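Has anyone kept up a qigong class past the trial month? Is it worth paying for the term?

Asked by Fadime Karakaya in Classes and Clubs

My sister-in-law talked me into a beginners' qigong class at the Jondier Center. It meets every Friday at 10 in the upstairs hall. I've done 4 sessions, which were the cheap trial ones, and now they want $200 up front for the full term. No refunds, no pay-as-you-go.

I don't hate it. The teacher is pleasant and I sleep fine on Friday nights, but I slept fine before. What bothers me is the handout. It says regular practice "strengthens the organs" and "clears blockages" and there isn't a single source on it. When I asked the teacher what a blockage was she told me I'd feel it when it went. Well, I haven't felt anything go.

I'm 61, my balance is a bit off and my left knee clicks. I mostly want to stay steady on my feet. I could put that $200 toward the pool instead, except the pool changing rooms are grim and I don't like getting my hair wet in winter.

So two things. Did anybody here notice a real difference after a full term, and how did you know it was the class? And is paying up front normal, or is this place trying it on?

3 answers

Answer from Lauri Miettinen

I did two terms at a different place and then stopped, so take this as one person's experience.

Ignore the handout. Every one of these classes has a handout like that and the claims get bigger the further down the page you go. Mine promised better eyesight. I still wear the same glasses.

What I'd look at is whether the class works your legs. If you're standing with your knees slightly bent and moving your weight slowly from one foot to the other, that's balance practice whatever name they give it. If you're mostly sitting and breathing with your eyes shut, it may be very nice but I wouldn't expect it to do much for steadiness.

As for how you'd know, test yourself. Stand next to a kitchen counter, near enough to grab it, and time how long you can stay on one foot. Write it down, both sides. Do it again in a month. I went from 4 seconds on my bad side to 19, and I was also walking more that spring, so I can't swear it was the class. I'd like to say it was, seeing what I paid. 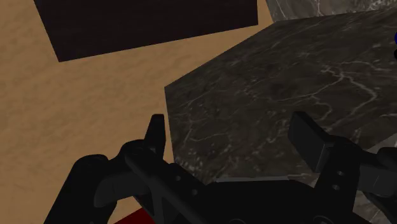
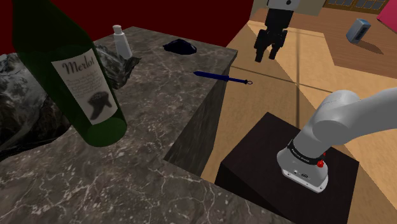 Hülya Bilgin wrote underneath that the one-foot test is fine for a curious person but not for somebody whose balance is already off, and that Fadime should have another adult standing by the first few times. She also wanted to know whether the 19 seconds was one lucky try or an average.

Fair point about having somebody there. It was the best of three, so no, not an average. My usual was a bit less.

On the money – paying by the term is common, because halls get booked by the term. No refunds at all is less common. Ask whether you can pass your place on to someone else if the knee gets worse. If they say no to that too, I'd walk.

Answer from Ekrem Kurtuluş

Just do it!! My wife loves hers. You can't put a price on feeling good. They have one at Tasura Hall as well and I think it's cheaper, or it was, they may have moved to a different night.

Answer from Myrtle Quintanilla

I'd turn this around and ask what you'd do if you didn't sign up. If the answer is the pool, go to the pool, and buy a decent swim cap. If the answer is nothing, then a dull class you attend is worth more to you than a good one you don't.

I've been going to the one at the Karimi rooms since last September and I am still not convinced about energy moving anywhere. I go for the company and because it gets me out before lunch. My hips are looser. They might be looser from the walk up the hill, which is steep.

Some practical things. Bring the knee up with your doctor or a physical therapist before you pay, and ask them which movements to leave out. Then tell the teacher. How the teacher takes it will tell you a lot. Mine just said keep your stance higher and skip the deep ones. If yours says the knee is a blockage and you should push through, keep your $200.

Don't buy anything they sell at the door, either. Ours had a table of Plinon slippers last winter, supposedly needed for the "root" of the foot. I wear old gym shoes and so does the teacher, when she isn't selling slippers.

Reply from Fadime Karakaya

Thank you, this is more use than the handout. We do stand for most of it, so that's something. I've asked about passing my place on and they're "looking into it." Ekrem, do you know which night Tasura moved to? Their phone just rings.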